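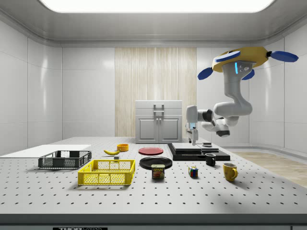

Keeping theatre programmes flat (and the glitter off everything else)

14 Jun 2024

I've got 27 years of musicals in the spare room cupboard, and most of the early programmes curled up like stale sandwiches because I stood them in a shoebox. Don't do that! Lay them down flat, biggest at the bottom, with a sheet of plain baking paper between the glossy ones so the covers don't stick.

Ticket stubs fade horribly in daylight. Mine live in an envelope inside the programme they belong to, with the show pencilled on the front. Rusty staples I ease out with a butter knife, very slowly, then sew the pages back with white cotton (two stitches is plenty).

As for confetti and glitter from the finale, a lint roller gets it off a coat, but do it outside or you'll be finding it in October.
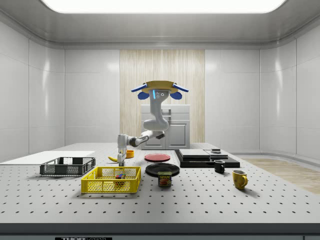
Nahuel Maldonado: Does the baking paper work for posters too? I've got one that's been rolled up for years and it springs shut the minute I let go.

It does, Nahuel, just leave it face down under some heavy books for a week first.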